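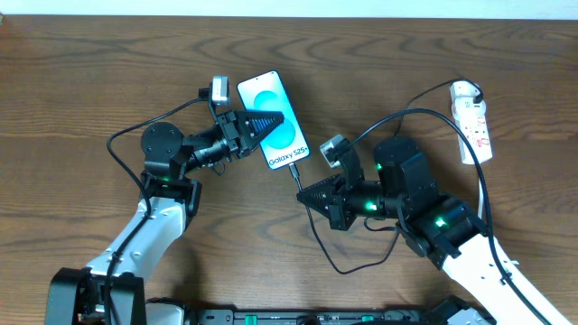
Figure 8.1 Handling a phone with the Broltine two-arm bench kit. The left gripper holds the phone at its side; the right one is open near the charging port.

CHAPTER 8
Two Hands on the Bench: Getting to Know a Bimanual Kit

Pick up your phone and plug it in. Most people do this with the lights off and half asleep, one hand steadying the phone and the other feeling for the port. Now try it with one hand only, the phone flat on the table and nothing to push against. The phone slides away, the plug skates past the hole, and before long you have trapped the thing against your elbow. You have just found out why this chapter needs two arms!

In the earlier chapters we worked with a single arm and a single gripper, and we got a surprising amount done. We sorted blocks, we stacked cups, we even buttered a slice of bread (badly). But a great many everyday jobs need one hand to hold and another to act: opening a jar, threading a needle, putting a lead into a socket. Engineers call this bimanual work, from the Latin for "two hands", and it is one of the most enjoyable corners of robotics to learn in, as the results are so easy to see and the mistakes are so easy to understand.

8.1 What this chapter covers

By the end of the chapter you should be able to:

describe what each part of a two-arm bench kit is for
explain the difference between a holding hand and a working hand
set up a simple phone and cable task, and record how it went
judge a kit on offer against the needs of your own classroom or workshop

The last of these matters more than it may seem. Kits of this kind are sold to schools, clubs and small firms, and the leaflets all sound much alike. We would like you to be able to read one with a pencil in your hand. We have chosen the Broltine kit as our main subject, and we compare it in section 8.6 with the Tunach, which has a shorter reach and a heavier base. We are fond of both, and we will be frank about where each one struggles.

8.2 The parts of the kit

The Broltine comes as two arms, two grippers and a rail that sets the distance between the bases. There is a small camera on each wrist, and the software supplied with it is called Areo. You can run Areo in three ways: by guiding the arms yourself, by playing back a saved movement, or by letting a trained program choose each movement from the camera pictures. We shall use the first two here and leave the third for Chapter 9.

Give the kit a proper table. Anything wide and steady will do, and a plain domestic table is perfectly good. Keep a power strip within reach but off to one side, and think about your cables before you begin. Cables are the great nuisance of bench robotics. They snag, they drag, and they turn up in front of the camera at the worst moment. Leave enough slack at each wrist for the gripper to turn fully, then move both arms slowly through their whole range and watch what the cables do.

8.3 Touch first, grip second

Beginners nearly always want to close the gripper straight away. We understand the urge, but a gentle touch can tell you a good deal before any lifting is done. Will the object slide? Does it rock? Is the arm where the software believes it to be? A flat, smooth thing such as a phone is a lovely test piece for this, as it lies low on the table and gives the fingers very little to get hold of.

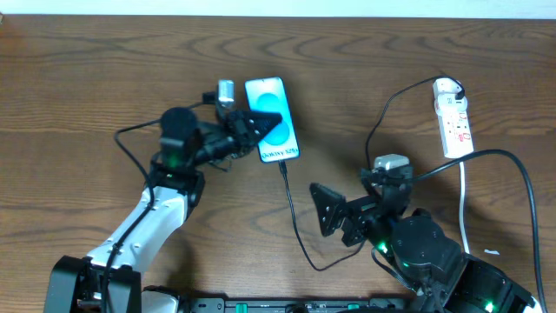

Figure 8.2 The left fingertip on the screen of a phone lying face up, with the charging cable plugged in.

Bring the fingertip down in small steps and stop at the first contact. Areo shows the load on each motor as a coloured bar, and you will see the bar jump before your eye catches anything. Write the reading down. Repeat this 13 times if you have the patience (our students did, and the spread of their readings makes up the first exercise), and you will have a real feel for how repeatable the arm is. No leaflet can give you that!

Remember too that pressing on a touch screen may do something you did not ask for. Use a phone you can spare, and take any personal files off it first.

8.4 Holding hand and working hand

Once the phone is off the table, the two arms take on different jobs. The holding hand has to keep still. The working hand has to move well. It sounds simple enough, yet a small sway in the holding hand can spoil a perfect approach by the other, and the port on a phone leaves very little room for error. Zheng, the practice course we refer to in the exercises, gives 200 short tasks of this sort, arranged from easy to fiendish, and we warmly recommend the early ones.

The wrist cameras earn their keep at this stage. A camera mounted above the bench sees the whole job but can lose the fine detail behind a finger or a motor. A wrist camera travels with the hand, so the fingers stay close to the same place in its view and the object fills most of the picture.
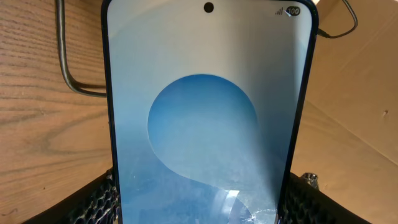 With a view this close, lining things up becomes a matter of comparing edges. Is the long side of the phone leaning? Are both fingers at the same height? You can answer these questions by eye at first, and in section 8.5 we shall write a short routine that answers them for you. Do watch out for glare, though. Glass throws light back at the camera, and a bright patch can fool a program that is hunting for an edge. Try moving the lamp before you touch the code.

Before reading on, set up your own bench and complete Exercise 8.1. Keep your notes, as you will need the same readings again when we come to compare the two kits.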